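Como tirar manchas de tinta de caneta hidrográfica de tampos e copos plásticos

Antes de começar, identifique o tipo de tinta. Hidrográficas à base de água saem com detergente neutro; as permanentes exigem álcool isopropílico.

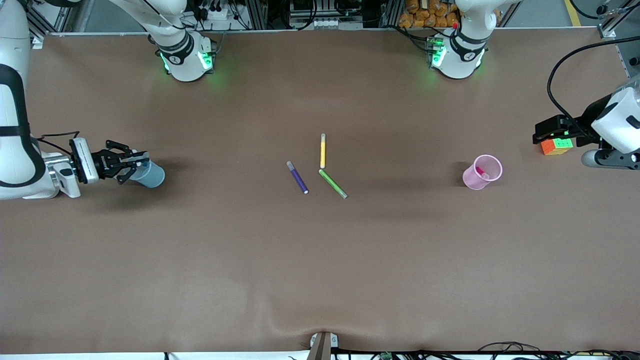
Por Poonam Malhotra | Manutenção e limpeza | 22 de dezembro de 2020

1. Umedeça um pano de microfibra com água morna e detergente. Passe sem esfregar.
2. Se a mancha persistir, aplique álcool em um cotonete e aguarde 20 segundos.
3. Remova com pano seco, da borda para o centro.
4. Enxágue — nos copos, duas vezes.

Em plástico transparente, teste antes no fundo da peça. O acrílico pode trincar em contato com álcool; nele, use só detergente.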